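The Last Word on Other People's Words

Dolores Baptiste has been indexing books for 34 years and has been thanked in print, by her own reckoning, six times. One of the six spelled her name wrong. She did the index for that book as well, and entered the author under "errors, unforced" in the first draft, then took it out before it went to the printer.

"I left it in for one night," she says. "It did me good."

We are at her dining table, where she does most of her work, with the proofs of a history of canal tolls in a heap on the spare chair. She offers tea and then forgets about it for forty minutes, being in the middle of explaining the difference between "see" and "see also". I had thought there wasn't much to explain. She looked at me the way a dentist looks at someone who says they floss.

"'See' means you've come to the wrong place, go over there. 'See also' means you've come to the right place but you might like to know about the other one. People mix them up and then a reader is sent from Drains to Sewers and from Sewers back to Drains, and there they stay."

She came to it by accident. She was typing letters for a small publisher called Kakach, now long gone, which put out walking guides and the odd volume of sermons. Somebody fell ill, a book about bell-ringing needed an index by the end of May, and she was the only person in the building who owned a card file. The result, she says, was dreadful. It had a heading for "bells, general" with 143 page numbers after it and nothing to tell one from another.

"That's the classic beginner's sin. A long string of numbers. You may as well write 'it's in there somewhere, dear, have a look'."

These days she won't allow more than 6 in a row without breaking them up. Publishers would like her to allow more, as it saves space, and space is the thing they mind about. An indexer is usually the last person to see a book before it's printed and is told how many pages are left over. Sometimes it's plenty. For the memoirs of a retired Vörös ferry captain she was given two, in which to fit a long life, three marriages and every port on the river.

"The marriages went under one heading. He rang me to complain. I said, well, you gave them one chapter."

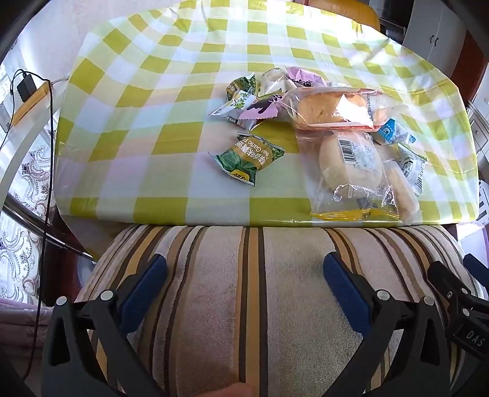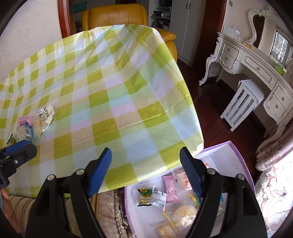 Issue 80, page 134

Her rules are few and she is strict about them. She reads the whole book first, with no pencil in her hand, which she finds harder every year. She never indexes a joke, unless it's a very good one. She does not index the acknowledgements, though an author once begged her to, so that his mother could look herself up.

"Did you?" I ask.

"I put his mother in under the chapter on rationing. She'd had something to do with turnips. Everybody was happy."

The question she's tired of is the one about computers, so naturally I ask it. There's a program called Likska that some of her younger colleagues swear by, and she uses it herself for the sorting, which used to mean shoeboxes and a steady hand. What she won't have is a machine picking the headings. A publisher sent her a sample done that way, for a book on market gardening. It had an entry for "however".

"Fourteen pages on 'however'," she says. "I did look a few of them up, to be fair to it."

Despina Atanasov trained under her and now takes on the big medical books that Baptiste has given up. I spoke to her by telephone afterwards. She remembers handing in her first piece of work, an index to a book on bee diseases, and getting it back with a single remark at the bottom.

"It said, 'Who is this for?' I was furious. I'd been at it for three weeks. I thought, it's for bee people, obviously. Then I noticed I'd put everything under the Latin names, and that a man standing in a field with a dying hive was going to want the word 'mites'."

Baptiste doesn't recall writing this, but agrees it sounds like her. She pictures her reader as a person in a slight temper, who read something last month and can't find it again. It is seldom a scholar. Mostly it's someone trying to win an argument with a brother-in-law.

Does she read for pleasure? She does, mainly crime novels, and mainly because they don't have indexes. Even so she catches herself. She got halfway through a long one set in Coleleck last winter and realised she had been keeping a list in her head of every mention of the vicar's umbrella.

"And was it important, the umbrella?"

"Not in the least. Never came up again after the funeral. I'd have given it one line, no sub-headings."

The tea, when it came, was very strong. She had moved on by then to page numbers, and whether one writes 134–6 or 134–36, a matter on which she has fallen out with two societies and a cousin – she's for the short form, and doesn't expect to be talked round. The canal tolls were due back on 24 March 2018, and she had got as far as L. I asked what came next.

"Locks," she said. "See also Keepers."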